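Re: Prep cells at the Griffiths kitchen

> Management says the two-arm cell from Prurkari will take over the
> board work by May and that no one loses hours. Has anyone on this
> list been through this? Should we be worried?

We went through it at Brukano, so take this as one site's view. No one was let go. What changed was the job. Two people who used to cut and plate now set things out for the arms, reset after a stop and fill in the fault sheet. Same pay grade, more standing still, and the pace is set by the cell.

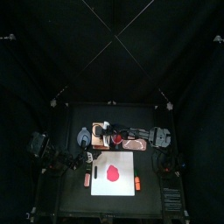

A board, a cup, a tray, two arms – it all looks tidy enough at that scale. Our shift does 1,246 portions on a Sunday, and the vendor's trial covered 50. I asked how many of those needed a hand from someone and never got a number.

Get these in writing before you agree to anything: who is allowed to stop it, who cleans it, and whether stop time counts against your rate. Ours did for the first 111 shifts. Ask about the Mimik training too. It was sold to us as a skill, and so far it has moved no one up a grade.

Brukano kitchen, early shift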